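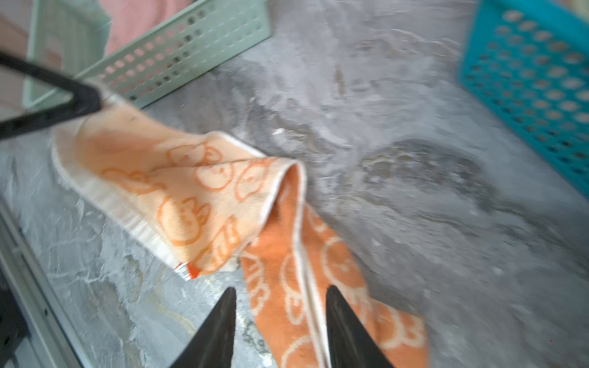
Cartoon animal faces on an orange-and-white towel.

How Does a Towel Dry You Off?

Last July I spent a whole week at Namholm Lake with my cousins, and I think I used more towels in that one week than I had in the rest of the year. We swam before breakfast, we swam after breakfast, we fell off the dock by accident (me) and on purpose (everybody else). By the third day there were wet towels hanging on every railing, and my youngest cousin asked me a really good question. "Where does the water go?"

I said, "Into the towel." She gave me a look. She wanted to know why it goes in. Why doesn't it just stay on your arm? A plastic bag doesn't dry you off, and neither does a raincoat. So what does a towel have that a raincoat doesn't?

I didn't have a great answer, so when I got home I went and found one.

Water is sticky

I know, water doesn't feel sticky like syrup does. But water is made of teeny tiny bits called molecules, and they love to hang on to each other. That's why rain makes drops on a window instead of spreading out into dust. Each drop is a whole crowd of molecules holding on tight.

Water molecules will hang on to other things too, if they like them enough. They like glass. They like paper. They like your skin pretty well, so you come out of the lake covered in drops. And they really, really like cotton.

Most bath towels are made of cotton, and cotton comes from a plant. When the plant's seed pods pop open, they're full of white fluff, and every little hair in that fluff is mostly made of stuff called cellulose (say it SELL-yoo-lohss). Cellulose and water get along wonderfully. Put a cotton towel against your wet arm, and a lot of that water will let go of you and grab the cotton!

A raincoat is made from or coated with something water doesn't like. The drops would much sooner hold on to each other, so they bead up and roll away. Great for a storm, terrible after a bath.

Climbing water

There's a second trick going on, and it has a big name: capillary action (KAP-uh-lair-ee). It's what happens when water gets into a very skinny space. The water grabs the sides and pulls itself along, and the molecules behind get dragged after the ones in front, a bit like kids holding hands in a long line. If the space is narrow enough, water can even climb uphill.

A cotton towel is full of skinny spaces. There are spaces between the threads, and if you untwist one thread you'll see it's made of lots of thin fibers with spaces between those too. Water scoots into all of them. You may have seen this happen without meaning to, if you ever left one corner of a towel hanging in the tub and came back to find a big wet patch that had crept up the cloth.

Try it yourself

You need two glasses, a paper towel, some water, and food coloring if a grown-up says it's okay.

1. Fill one glass nearly to the top with water and add a few drops of coloring.
2. Put the empty glass right next to it.
3. Fold the paper towel the long way until you have a strip, and then fold it again so it's nice and thick.
4. Put one end in the colored water, down near the bottom, and let the other end hang into the empty glass.
5. Wait.

When I did mine, the color had reached the top of the strip in 40 seconds. The dripping part is slower. I left the kitchen, came back after 30 minutes, and there was a blue puddle in the glass that used to be empty. If you leave it long enough the water will keep moving over until both glasses are at the same level.

My neighbor Harish Bisht tried this with four glasses in a row and three strips, with yellow in one end and blue in the other, and got green in between. I'm still a little jealous.

Why towels have loops

Go and get a bath towel and look at it really close up. A lot of them are covered in tiny loops of thread that stick out from the cloth. Fabric like that is called terry cloth.

Loops are a clever idea. A flat piece of cloth has only its flat surface to touch your skin. Add loops, and suddenly there's a lot more thread in the same size of towel, so there's more cotton for the water to grab. There are also little pockets between the loops where water can sit.

Some towels have the loops snipped off at the top on one side. That's called velour, and it feels soft and looks smooth, so it's a popular choice for beach towels with pictures on them. Try drying one hand on a velour side and the other hand on a loopy side and see which you like better. I'm on team loopy.

And some towels don't have loops at all. Lots of dish towels are flat, and they do a fine job on a plate. They leave less fuzz on the glasses, too.

How do the pictures get there?

One way is printing. The plain cloth gets made first and the color goes on afterward, a bit like stamping a picture on paper. Turn a printed towel over and the back is often plain or pale.

Another way is weaving the picture in with threads of different colors. Say you've got orange thread and white thread. On the front, the machine pulls up orange for the background and white for the picture. Wherever orange is on the front, white can be on the back, and the other way around. So you get the same picture on both sides with the colors swapped! It's worth flipping over every towel in your house to find out which kind you have. (Fold them again afterward. I forgot, and heard about it.)

Why does a wet towel look darker?

Dry cotton has air in all those little spaces, and light bounces around and comes back to your eyes. When water fills the spaces, the light doesn't get bounced back as well. More of it goes deeper into the cloth and stays there. Less light coming back means a darker color. It works on sand and T-shirts too.

Where does the water go after that?

Back to my cousin's question. The water goes into the towel, but it doesn't stay there. Bit by bit, molecules on the outside break away and float off into the air. That's evaporation. You can't see it happening, but come back later and the towel is lighter and dry.

Evaporation works best when the towel is spread out, with air moving past it. A towel in a heap has its wet middle all tucked away where the air can't reach. Tiny living things called bacteria, and sometimes mold, are very happy in damp places like that, and they make the sour smell you notice when you pull a swim towel out of a bag you forgot to unpack. So hang it up!

Questions from readers

"Why are my brand-new towels bad at drying?" Some new towels have a coating left on them from the factory that makes them feel silky in the store. Water doesn't care for it. A wash or two usually helps. Fabric softener can do the same sort of thing, as it leaves a slippery layer on the fibers.

"Why is my towel crunchy when it dries outside?" This one came from Wyn Prydderch, and I love it. Scientists think a tiny bit of water stays behind on the cotton even when the towel feels dry, and it works a little like glue, holding the fibers to each other. In a dryer everything gets tumbled around, so the fibers don't have the chance to stick in one stiff shape. If yours is crunchy, give it a good shake or scrunch it up in your hands.

"Can a towel ever get full?" Yes! Once all the spaces are packed with water there's nowhere for more to go, and the towel just pushes the water around on you. Wring it out and you make some room again.

Words to know

Absorb: to soak something up.
Capillary action: the way water pulls itself along through skinny spaces.
Cellulose: the plant material that cotton fibers are mostly made of.
Evaporation: when liquid water turns into a gas and drifts off into the air.
Molecule: a super tiny bit of something, far too small to see.
Terry cloth: fabric with little loops of thread on it.

Next time I'm doing soap bubbles - send me your questions before then, and tell me what colors you used for the two-glass experiment.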